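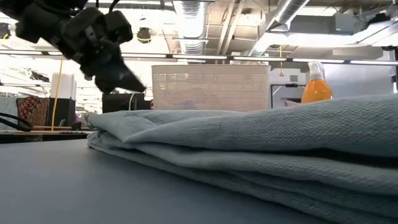
Planning a second folding bench: a talk with Phúc Đinh

Phúc Đinh looks after equipment spending at Tikgate, a textile rental firm that has started folding some of its smaller orders with robot arms. On a Thursday morning he was working through the quotes for a second bench, and he began with the part he got wrong the first time.

"I budgeted for arms," he said. "Two arms, two grippers, delivery. Then we had to buy everything the arms stand next to."

The extras on the first bench came to 3527 pounds. The mat was in there, along with the side rails, brackets, cabling and bins. None of it was dear by itself, but it had all been left off the form, and he had to go back and ask for more.
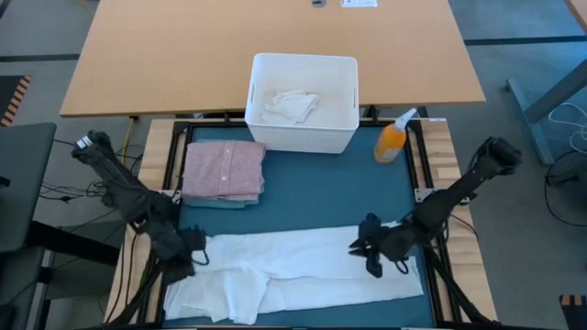 For the new bench he has a sheet with every item on its own line, down to spray bottles. Khang Machine-side costs, as he calls them, sit in one column and bench costs in another, and both are signed off together.

He has two suppliers left on the list. Aritz sells a complete bench with the arms fitted. Cozma sells the arms alone and is cheaper to start with, but leaves the buyer to do the fitting. "If you've got someone who can fit it, Cozma makes sense," he said. "We've got Khang, and he's busy."

Khang Mạch runs the bench day to day. He asked for spare gripper fingers to be bought with the arms this time. "Last time we ordered them when we needed them, and waited 5 weeks," he said. He also wants more time set aside for trying out fabrics. Towels and jeans are one job to him, and anything thin is another. "A sheer blouse won't hang the same way twice. I'd put 20 days in the plan for that sort of thing and I wouldn't let anyone trim it."

Phúc has put the days in. They are charged to the project, so that the hours don't come out of Khang's normal week.
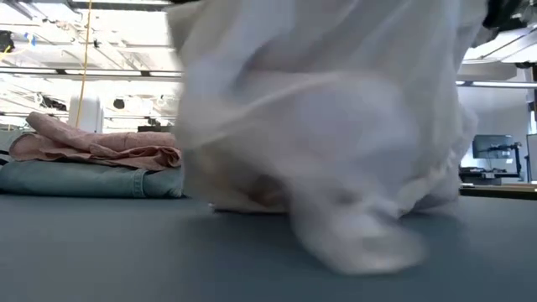

What goes on the next order

Phúc will ask both firms to price the same list, with the spares and a service visit included. He would like the software, Kistier, kept on both benches so that staff have one system to learn. The order should go in by March, if the floor space is agreed.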